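Jovari Wandfarbe für Küche und Flur
Artikelnummer 1.542
Hersteller: Hutapea, Godville

Jovari ist eine matte Innenfarbe auf Wasserbasis für Räume, in denen viel gekocht, gelaufen und geputzt wird. Wir mischen sie in unserer Werkstatt in kleinen Mengen und füllen jeden Eimer erst nach der Bestellung ab. Der Farbton wird deshalb immer frisch angerührt.
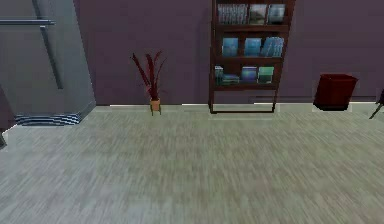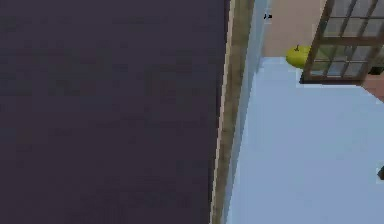
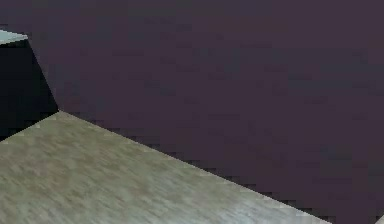
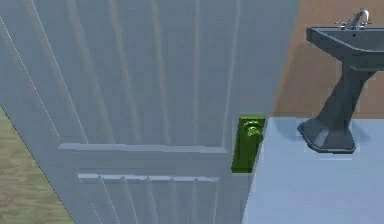

Ein Eimer reicht bei einem einmaligen Anstrich für bis zu 30 Quadratmeter. Auf rauem Putz braucht man mehr, auf glatter Gipsplatte etwas weniger. Für kräftige Töne empfehlen wir immer zwei Anstriche, auch wenn der erste schon gut deckt.

Untergrund
Die Wand muss trocken, fest und frei von Fett sein. In der Küche ist der letzte Punkt der wichtigste. Bitte waschen Sie die Fläche neben dem Herd mit warmem Wasser und etwas Spülmittel ab und lassen Sie sie über Nacht trocknen. Alte Leimfarbe muss ganz entfernt werden. Stark saugende Wände werden zuerst mit der Grundierung Jekstead behandelt (getrennt zu bestellen).

Verarbeitung
Die Farbe vor dem Gebrauch gründlich umrühren, auch am Boden des Eimers. Mit einer kurzflorigen Rolle auftragen und immer nass in nass arbeiten. Wer eine Pause machen möchte, macht sie am besten in einer Ecke und nicht mitten auf der Wand. Zwischen den Anstrichen vier Stunden warten, bei kühlem Wetter sechs.

Reinigung
Im Scheuerversuch in unserer Werkstatt hat die Farbe 3.000 Bürstenhübe ohne sichtbaren Abrieb ausgehalten. Im Alltag genügt ein weicher, feuchter Lappen. Scheuermilch hinterlässt auf matten Flächen glänzende Stellen, die man im Seitenlicht leider lange sieht. In den ersten vier Wochen soll die Wand noch nicht feucht gewischt werden.

Farbtöne
Die Farbkarte umfasst 50 Töne. Auf dem Bildschirm sehen sie oft kühler oder dunkler aus als an der Wand, darum schicken wir auf Wunsch handgestrichene Musterkarten. Hängen Sie die Karte bitte an die Stelle, die am wenigsten Tageslicht bekommt, und schauen Sie sie auch am Abend bei Lampenlicht an.

Lieferung und Lagerung
Angerührte Farbe können wir nicht zurücknehmen. Ungeöffnete Eimer mit Weiß tauschen wir um. Kühl und frostfrei lagern, angebrochene Eimer gut verschließen und innerhalb eines Jahres verbrauchen.

Fragen zum Untergrund oder zum Nachmischen eines älteren Tons beantwortet Sakda Yensuk, am Telefon vormittags bis zwölf Uhr. Bei einer Nachbestellung nennen Sie ihm bitte die Chargennummer vom Deckel.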